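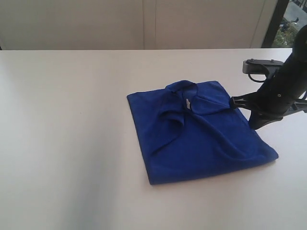

A folded blue textile on a white worktable.

Folding Clean Textiles for Shelf Storage
Korside Residence Services — Household Guidance

This guidance applies to residents and staff who use the shared laundry at Korside and return folded items to the shelves in Room 219. It covers shirts, hand towels, bath towels and general-purpose cloths. Bed linen, curtains and table covers are handled under a separate guide, available at the Zaltby desk.

The method was revised in October by Austra Adomaitis, Textile Services Supervisor, after the old open racks were replaced with the Lapiņa shelving. The new compartments are narrower, and bundles folded to the former size will not fit without creasing at the sides.

Before You Begin

Items must be fully dry. Seams, collars and hems hold moisture longer than the rest of the fabric, so check these by hand. If any part feels cool or damp, return the item to the drying line.

Use a flat, light-colored surface at a comfortable height. The worktables in Room 219 stand 33 inches from the floor and should be wiped down and allowed to dry before use. Dark fabrics pick up lint easily from a table on which light towels have just been folded. 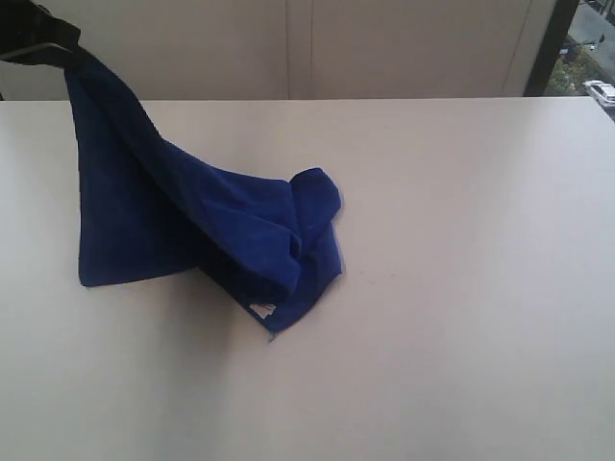
Reading time: 4 minutes

Opening Out the Item

Take a bunched item by one corner and lift until part of the fabric hangs free. The lower part may stay on the table. Find the next corner along the same edge, take it in the other hand, and lower the whole item to the table with the care label facing down.

Do not shake items out over the table. Shaking spreads lint to neighboring work and can pull a finished stack out of line. If the fabric is badly twisted, lay it down and turn back one layer at a time, starting with whichever corner lies on top.

Smooth the fabric from the center outward with the flat of the hand. Plush and microfiber fabrics should be smoothed in one direction only.

Folding Towels and Cloths

1. Place the long edge toward you and square the corners.
2. Bring the left edge to the center, then the right edge to meet it. The two edges should touch without overlapping.
3. Fold the near end up to the far end.
4. Fold once more in the same direction. Bath towels require a third fold; general-purpose cloths do not.
5. Turn the bundle so that the rounded edge faces the front of the shelf.

The care label should finish inside the bundle. A label that shows at the lower edge usually means that the item was laid down with the wrong side up. Open it and begin again at step 1.

Folding Shirts

1. Fasten the top button, if there is one, and lay the shirt face down.
2. Straighten the collar. A collar that is rumpled at this stage will remain so in storage, and it will also lift the top of the bundle so that the next shirt slides off.
3. Fold one side toward the center of the back, and lay the sleeve down flat along the fold. Repeat on the other side.
4. Bring the hem up to the base of the collar in two equal folds.
5. Turn the shirt over and square the sides.

If a raised ridge runs diagonally across the finished bundle, a sleeve or panel has twisted underneath. Pressing on the ridge will set a crease. Unfold as far as step 3, correct the sleeve and continue from there.

Checking the Bundle

Each bundle should be flat, with straight sides and no loose corners. Small differences in outline are acceptable for items kept in a resident's own compartment. Items for general issue should match one another, as they are counted by the stack at the end of each month.

Loose flaps at the side may be tucked under by hand. Where the flap is thick or returns after tucking, refold the item.

Placing Items on the Shelf

Stack like with like, heaviest at the bottom. Leave a hand's width between the top of the stack and the shelf above. Newly folded items go to the bottom of the stack, so that older ones are taken first — this applies to towels and cloths but not to residents' shirts.

The Lapiņa units have 453 compartments in total. Each carries a printed number on the front rail, which must remain visible. Do not place items on top of the units or on the floor beneath them.

Items Set Aside

Do not fold items with open seams, loose buttons, stains or missing care labels. Place them unfolded in the Buluston mending bin by the door. They are reviewed each morning and either repaired or withdrawn. Residents who would like a withdrawn item returned should inform the Zaltby desk, extension 900, before noon.

Questions about this guidance, including requests for large-print copies, may be directed to Austra Adomaitis through the same desk.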